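Utgate Forum > Home and Household > Furniture and woodwork

Topic: Oiling a pine table, or better a varnish?

brirari_fan71
Hello all. I have a pine table top which I sanded back to bare wood in September. Now I must decide on the finish. My neighbour says hard wax oil, my father-in-law says varnish and nothing else. The table will be used every day, with small things put down on it and pushed around. Which one would you choose, and how many coats? I have a tin of Grollex oil at home, unopened.

Plankje
Oil, without doubt. I have used Grollex on two tables and a shelf. Put it on very thin, wait ten minutes, wipe off everything that the wood did not take. 3 coats, with a light sanding between the first and the second. If you get a mark later you sand only that place and oil it again. With varnish you must do the whole top.

utgate_old_hand
I do not agree with Plankje. Pine is soft and oil does not make it harder. A good water-based varnish keeps the light colour much longer. Oiled pine goes orange in a few years, and many people regret this.

Plankje
It goes orange under varnish as well. It is the sun that does it. There are oils with a little white pigment for this problem, Verstraete sells one, but you must stir it very well or you get stripes.

mossgreen
May I ask what happens with the knots? Mine bled through a white paint last year and I would like to know if oil has the same trouble.

utgate_old_hand
With oil you see no yellow stain because the knot stays visible anyway. But a knot with fresh resin will stay sticky under any finish. Wipe it with white spirit first and leave it one night.

tafelblad
I was in the same doubt as the first poster. A light wooden top with something dark on it:

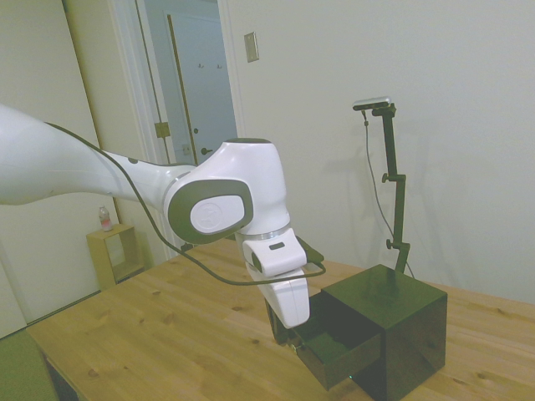
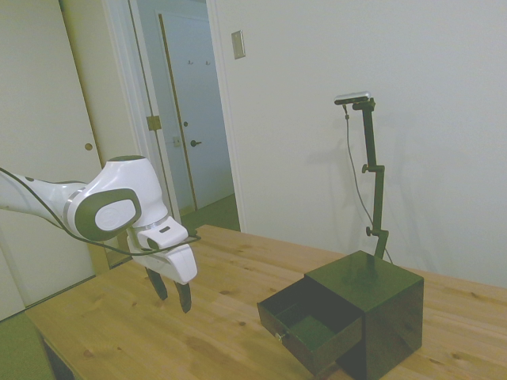

Knots and grain can be seen in the next one too.

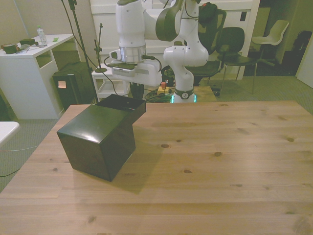 Plankje
Thank you tafelblad. For me this tone is the right one for pine and I would do everything to keep it. To brirari_fan71: make a test piece before you open the big discussion with your father-in-law. Take an offcut of the same board, oil one half, varnish the other half, and put it in the window for a month.

brirari_fan71
I have only a short offcut but it should be enough. What grit did you all finish with? I stopped at 120 and it still feels a little rough when I go across the grain.

utgate_old_hand
Go to 180 for varnish. After the first coat the fibres stand up and you sand again by hand, very lightly.

Plankje
For oil 150 is fine. If you go too fine the wood closes and takes less.

mossgreen
I read the opposite on the Verstraete tin, it says 220. So now I am confused!

Plankje
Then follow the tin, they know their own oil. I can speak only for the Grollex. And please, everybody, lay the used cloths flat outside to dry. Do not put them in a ball in the bin, they can catch fire by themselves.

brirari_fan71
I did not know this about the cloths, thank you. I will make the test piece with both and write again when the month is over. Father-in-law has already offered his own brush for the varnish half.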